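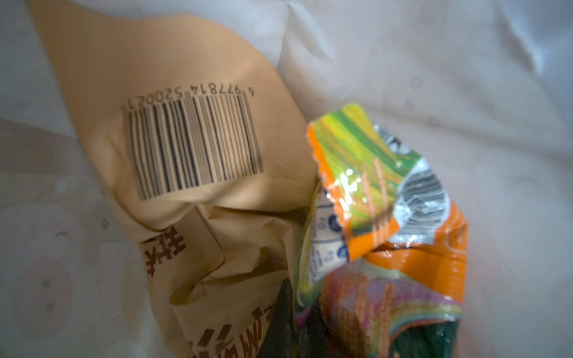 Bags are the worst, Melaniia Levchenko told me back in April, and I've been quoting her ever since. Folds move, foil glares, and a grasp planner that was sure of itself a moment ago has to think again.

Rorthorpe, 12th July – So I'm very happy to say that Culanero 5, our grasp planning software for two-arm cells, is out today! It replans over 200 times a minute from the wrist views, and both arms now share one plan – no more waiting for turns.
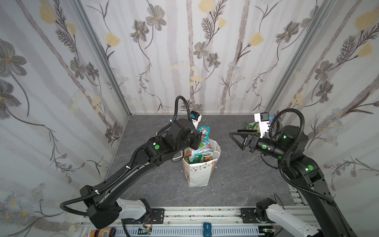

Culanero at work: two arms, one paper bag of snacks.

Current Segers users get the update free for 23 weeks (yes, the simulator too). Want a demo or the release notes? Write to Pirjo Partanen at the Rorthorpe press desk.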